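Bernport Watershed Group, regular meeting, Aug 15, 2021

Minutes taken by Dörte Hollmann. Baoshan Ren in the chair. Called to order at 10 past the hour, quorum present. May minutes approved with one correction: "agreed" in item 3 now reads "discussed."

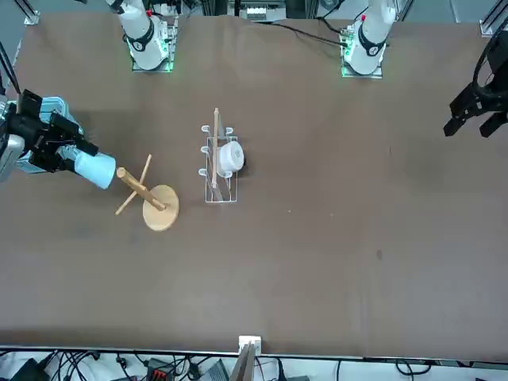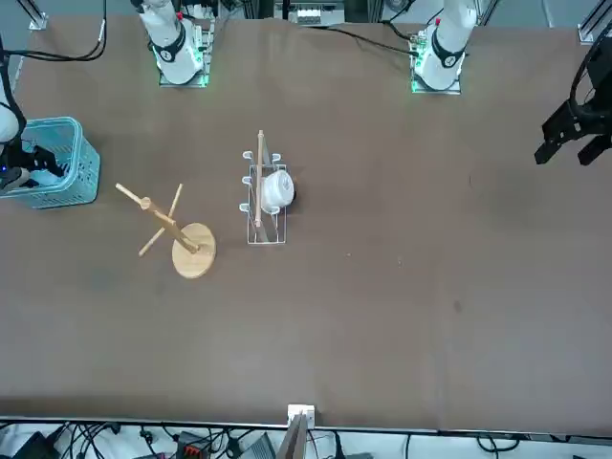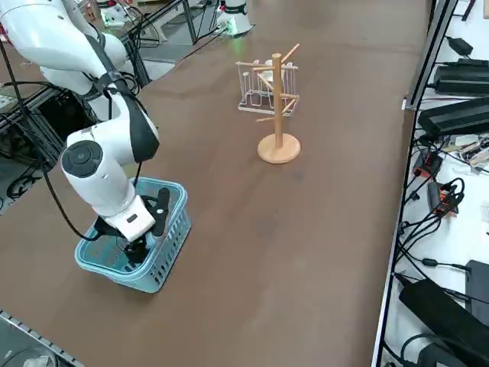 **1. Farnico climate pledge**

Farnico's letter says its Bernport plant will be "carbon neutral in spirit" by the end of the decade. Ren asked what the last two words were doing there. The letter lists 533 tons of offsets bought last year and gives no figure for what the plant emitted. Hollmann noted that the offsets come from a forest on the Ziltine side that was already protected when they were sold. Several members doubted that this saves anything.

Motion to sign the company's joint statement: failed, two in favor.

Motion to write back asking for fuel and power use, by year: carried. Ren to draft.

**2. River temperature readings**

The upper gauge sent 109 readings since May. The lower one sent none for most of June, and the county still drew a line straight through the gap. Hollmann does not trust that line and said so to the county by phone. She was told the method is standard. She has asked for the method in writing.

Agreed not to quote the county chart in the newsletter until it arrives.

**3. Šindelář wetland plan**

The revised plan moves the finish date to 2077. Ren pointed out that no one who signed it will be around to be asked. The first stage covers up to 10 acres — the earlier draft had no "up to." The planting list is unchanged, and still includes willow on ground that floods with salt water.

A member said a weak plan was better than none. Others were less sure, given that the first version has sat on a shelf since it was announced. Comments to Hollmann before the next meeting. No vote taken.

**4. Other business**

The hall rent goes up in the fall. Ren will ask whether the new rate includes heating, as the old one was supposed to.

Adjourned. Next meeting same room, date to be sent by email.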